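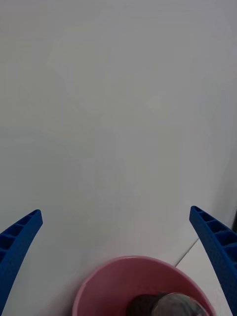 The winter I stopped buying bread

I blame the bakery in Urnlow. It shut for a refit just after Christmas, and the nearest decent loaf was suddenly a bus ride away in Bonholm (two buses if you miss the first one, and I always miss the first one). So I dug out a bag of flour, sent off for a starter from a little firm called Fenier, and told everyone I'd be making my own until the shop opened again.

My first loaf could have held a door open. The second was flatter but tasted better, and we ate it toasted with far too much butter. I'd followed the recipe in my Smits baking book, which asks for 596 grams of flour. Who weighs out 596 grams of anything? I rounded it up, then rounded the water up too, got in a muddle and ended up with something closer to soup.

What I hadn't expected was how much of it is waiting. You stir, you fold, you go away. My kitchen is freezing in the mornings, so the dough can sit there for up to 5 hours doing nothing much at all, and then it goes mad while I'm out at the shops! I've started putting it in the airing cupboard with the towels. The towels now smell faintly of beer and I've decided I like it.

The oven is another matter. Mine runs hot, and the book wants 232 degrees, a number my dial has never heard of. I turn it to somewhere past the worn bit and hope. If the top goes dark too soon I lay a sheet of foil over it, and a tin of water on the bottom shelf seems to help the crust along.

By loaf six or seven I had something I'd have paid for. Not a lot, mind you. It had a proper crackle when it came out and a big hole right through the middle where the cheese falls out of your sandwich.

The bakery opens again in February, and I'll be in the queue for a custard slice. I've got dough on the go for tonight as well, though, and the starter needs feeding before bed.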